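Search this site
Search
Guides Storage Workrooms

Sorting open shelving in a shared workroom

Open shelving against a wall fills up without any plan. The method below takes one person an afternoon, or two people until 3 pm if they start after breakfast. It assumes fixed shelves taller than head height.

1. Clear and group

Take everything down, one shelf at a time, starting at the top. Group items by how often they are used, then by weight. Wipe each shelf before moving to the next.

2. Assign the levels

Top: light items in occasional use, such as an empty jug. Middle: lamps, baskets and lidded boxes – anything needed weekly. Low: bags, bins and heavy cardboard boxes. Keep the step ladder at the shelving; stored elsewhere, it will not be used. 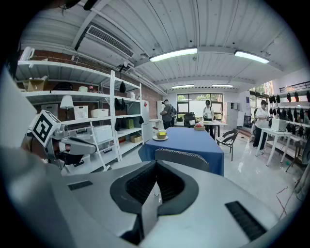
3. Close or empty the open boxes

An open cardboard box collects loose items. Move the contents to a lidded box, or fold the flaps shut and label the front edge. We use Zustuler labels, 9 cm wide, which can be read from the floor.

4. Deal with hanging items

Limit hooks to the shelf edges at one end. Items must not hang over the contents of the shelf below.

5. Recheck in April

Anything not touched by then goes to the Drurnden store.

Text: Helju Eglītis. Checked by Rosemarie Hagedorn.

We use cookies to remember your settings. Accept Manage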